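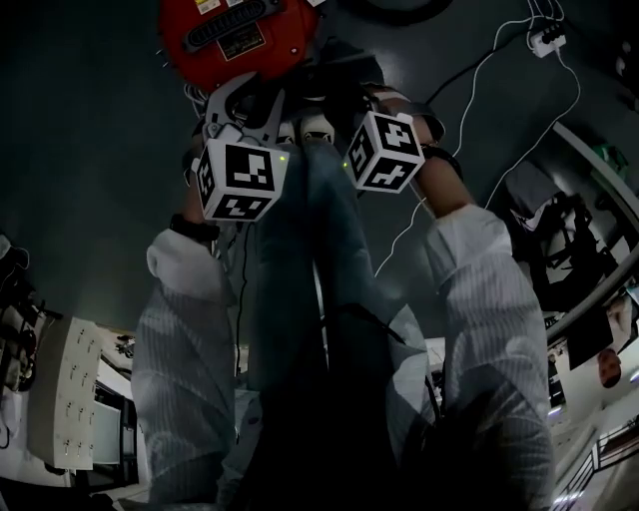
Raelene Ormsby wrote to us in May that the verse numbering in her copy of the Gusidberg ballads did not match our notes, and asked which text we follow. We follow the Brendgate printing, and every guide now says so on its first page.

About Gosselin Notes
Gosselin Notes publishes reading guides to poetry and short fiction for high school and college courses. The list stands at around 500 titles. Each guide contains a summary of the work, line or paragraph notes, a glossary, and a short account of the author's life. Summaries run to 600 words or less. Line notes have no set length.

Guides are drafted by one writer and checked against the printed text by a second. Trí Vi edits the poetry list. Corrections are posted on Friday, with the old reading kept beside the new one.

Schools may copy up to 5 guides per course without a license. The Skekthorpe glossary, with 2,000 entries, is sold separately.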